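Twal demonstration bench, pre-session inspection
Checklist and comments
Site: Molwood, ground floor
Inspector: Kadir Uysal
Record no. 1526
Period: January

Scope
Covers the table, the appliances and the hand-held grippers used to record kitchen tasks by hand. The remote-control station in the next room has its own sheet and is only mentioned where the two share equipment. Mark each line OK, ACTION or N/A. Any ACTION line in section 2 or 3 stops recording until it is cleared.

1. Area

1.1 Floor clear for one metre behind each operator. OK
1.2 Drapes clear of ceiling lights and heaters. OK
Comment: cloth creased, no effect on safety. Check the clips again whenever the cloth is taken down and rehung.
1.3 Fire-retardant label present on each length of cloth. ACTION
Comment: label missing on one length. Supplier (Trammont) asked for the certificate. That length is to come down if the certificate does not arrive before the next session.
1.4 Extinguisher and fire blanket within reach of the table. OK
1.5 Exit route lit and unlocked. OK

2. Appliances

2.1 Plugs, leads and sockets free of damage. OK
2.2 Each heating appliance on its own socket, no extension blocks. OK
2.3 Toaster crumb tray emptied. ACTION, cleared during inspection
2.4 Toaster lever returns freely when unplugged. OK
2.5 Toaster oven stable, no rocking under light push. OK
2.6 Toaster oven door and glass free of chips and cracks. OK
Comment: glass in front of the oven is to be treated as hot during any session with the oven switched on. Fingertips and finger pads both stay off it.
2.7 Oven control knobs turn fully to off. OK
2.8 Appliances switched off at the wall between takes. ACTION
Comment: not done consistently. Operators leave the toaster live while they reset the table. Add to the call-out before each take. 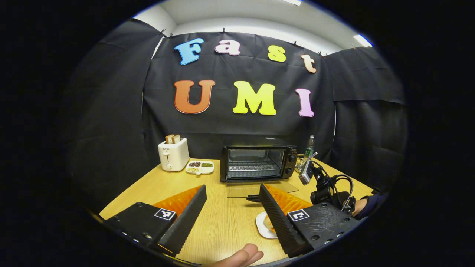
Table set for the toast task, seen from the first operator's gripper. Second gripper at right.

Comments on layout
The toaster stands at the back left and the toaster oven near the centre of the back. The reach to either one passes over the front of the table, where plates are set down. Operators should agree who moves first. The sheet used at Sisunden puts this down as a spoken "mine" and "yours", and the same wording is adopted for this bench.

Bottles stay at the back. Anything made of glass that is not part of the task should be off the table before the first take.

3. Hand-held grippers

3.1 Finger pads secure, no tears or lifted edges. OK
3.2 Pads free of oil, crumbs and glue residue. ACTION, cleared during inspection
3.3 Screws in finger and base plates tight. OK
Comment: two screws took a quarter turn. Thread lock not used on this build.
3.4 Marker squares flat, clean and readable by the camera. OK
Comment: a scuffed marker gives a wrong finger width in the recording. It is not a hazard to the operator, but the same file is used to move the arm later, and a wrong width there can crush or drop an object.
3.5 Camera mount tight, no movement by hand. OK
3.6 Camera cables kept clear of hot surfaces. ACTION
Comment: a cable loop can drop forward when the gripper is tilted down. Tie back on both tools and leave enough slack for the wrist to turn.
3.7 Trigger returns fully when released. OK
3.8 Battery charge above 30 per cent on each camera. OK

4. People

4.1 Sleeves close-fitting or rolled above the wrist. OK
4.2 No rings or bracelets on the trigger hand. OK
4.3 Free hand kept out of the space between the jaws. ACTION
Comment: jaw force is low, so the risk is a pinch and no more. It does spoil the demonstration, however -- a bare hand helping the object along teaches the arm a movement it cannot make. Helper's hand to withdraw before the take is called.
4.4 Maximum 2 operators at the table. OK
4.5 Break taken after each block of takes. OK
4.6 Food used in takes marked as not for eating. ACTION
Comment: bread and dry goods to be binned or boxed at the end of the session.

5. Shared with the remote-control station

5.1 Stop button tested from both rooms. OK
5.2 Arm powered down while anyone is setting the hand-held table. OK
5.3 Same layout sheet posted at both stations. ACTION
Comment: the remote station still has the old sheet, with the toaster on the right. Replace.

Result
Recording may go ahead once 2.8 and 3.6 are cleared. Items 1.3, 4.3, 4.6 and 5.3 to be reported back on at the next check.

Signed: K. Uysal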